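Ticket: gripper jaw fault, Jevton packing cell
Status: open
Priority: 2

The Hekov controller reported a jaw position error during carton handling in April. The arm was stopped and the cell isolated at 19 minutes past the hour. The error returned on restart, with the jaws set to close on card. 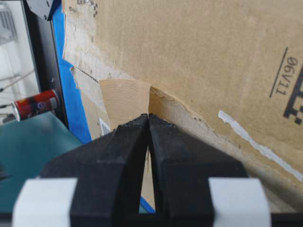 Rondex Support: Please confirm whether the closing limit was altered after the last service. A value above 2,000 will raise this error on its own.

The limit had not been altered and stands below the value stated. The wrist cable was then reseated - power off - and the jaw test repeated at low speed.

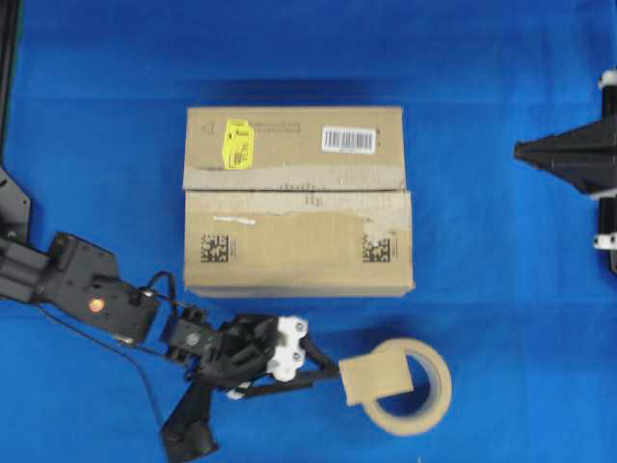 The error came back on the second cycle. Morrison site staff are to keep the cell out of production until a replacement jaw drive is fitted.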